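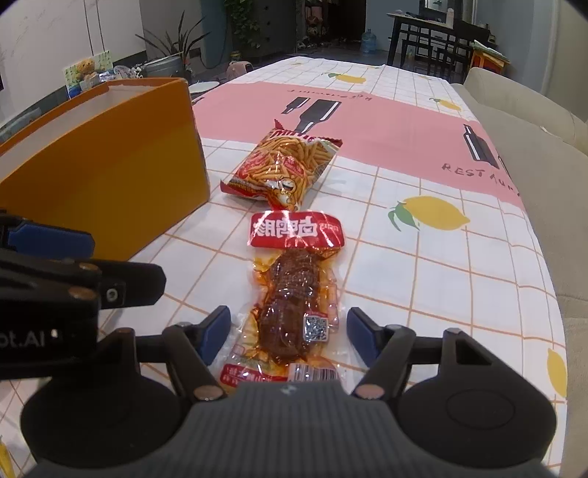 Drahomíra Tóth
Moderator, Board: Watching & Streams
Joined June

Right, who else went to see the Troltard documentary last night? I'd been looking forward to it for ages and I came out a bit torn, so I want to hear what everyone else made of it before I decide whether I'm being grumpy.

Quick recap if you missed the announcement: it follows four players from team Vanags through one season, from the bootcamp to the final in June. 53 minutes long, which felt short to me. The match footage is gorgeous, I'll give them that, and the bit on the train home after they lose the semi had me properly sniffling (the lady next to me too!). But there's hardly any Troltard in it. My sister came along, she's never played, and she still doesn't know what the healer does.

Anyway, our screening had about 400 seats and I'd say it was nearly full, so somebody out there cares.

pocketgoblin wrote:
I was at the same one I think, was yours the one where the sound went funny in the first five minutes? Loved it anyway. I don't agree about the lack of game though. If I want the game explained I can watch any of the beginner streams, I wanted to see what it does to a person to play ten hours a day and then get dropped by email.

Ľudovít Štěpánek wrote:
With Drahomíra on this one. You can't build up to a final for most of a film and then show three fights from it. The game five base race is the best thing that's ever happened in Troltard and they gave it maybe a minute, with piano over the top. PIANO. Where was the casting? The shouting is half the fun.

pocketgoblin wrote:
The piano was lovely, you monster

mossy_keith wrote:
Haven't seen it yet, nearest screening to me is two hours on the bus. Is it going online at all?

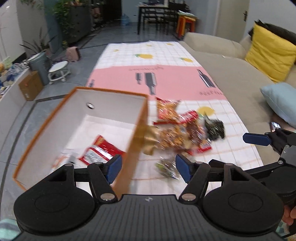 Drahomíra Tóth wrote:
Keith, yes, it's meant to go up on Unodeo, but they've only said "soon" and we all know what that's worth. If I see a date I'll pin it at the top of the board. I'd wait for that instead of doing the bus, to be fair, unless you fancy a day out.

And Ľudo, I forgot about the casting! That's exactly what was missing. I kept waiting for the voices to come in and they never did.

wardmum wrote:
My lad plays and I don't, so I'm the sister in this story. I followed it fine? I didn't need to know what the healer does, I needed to know he hadn't phoned his dad in a year. That phone call finished me off.

Ľudovít Štěpánek wrote:
Fair enough, the phone call was good. I still say they could have done both with another 20 minutes. And they skipped the whole roster mess in spring, which anyone who followed Vanags that season will remember. Two players swapped roles and it's not mentioned once.

pocketgoblin wrote:
It is mentioned, it's on the whiteboard behind the coach when he's doing his speech. Blink and you miss it.

Ľudovít Štěpánek wrote:
A whiteboard isn't a mention.

lowping_lena wrote:
Does anyone know who the older chap at the bootcamp was? Grey jumper, keeps making toast. They never put his name up.

wardmum wrote:
No idea but I'd watch a whole film about him

mossy_keith wrote:
Checked the Unodeo page, it's got 2,636 people on the reminder list already and still no date. I've added myself. Please stop telling me about the toast man until I've seen it.

Drahomíra Tóth wrote:
Sorry Keith! Spoilers in the other thread from now on, everyone. Ľudo, start one if you want to carry on about the whiteboard.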